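Bedroom and laundry check, Room 14
Grerthorpe Guest House
Date: 16th October
Checked by: Radwa Ouazzani

1. Bed cover
Pass. Pale lavender-grey plush cover on. Wash label says 40, please keep to that.

2. Heater clearance
Pass. Nothing within 300 mm of the panel heater. Guests' clothes go on the bed for folding, never on the heater.

3. Brown clothing and cloths
Check edges and seams for pulls before folding. Border on this one is puckered, so smooth it flat first.

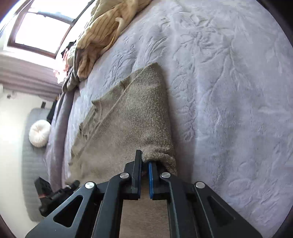 4. Jumpers
Fold the sleeves in across the body and leave the ribbed cuffs lying flat. Collar is a bit rumpled on the brown one. Do not iron the ribbing.
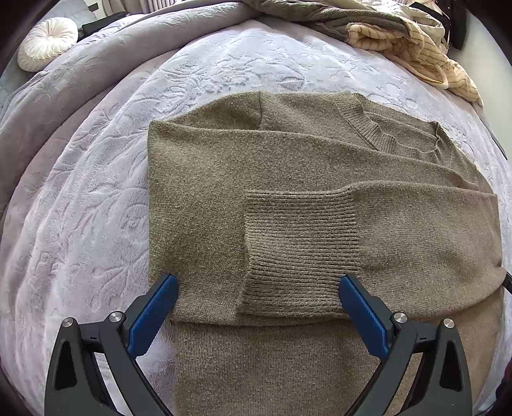
5. Smoke alarm
Pass. Tested, sounded at first press.

6. Window restrictor
Fail. 2 screws missing on the left side. Reported to Nouhaila Ouazzani.

7. Bedside lamp
Pass. Flex sound, plug tight.

Next check: February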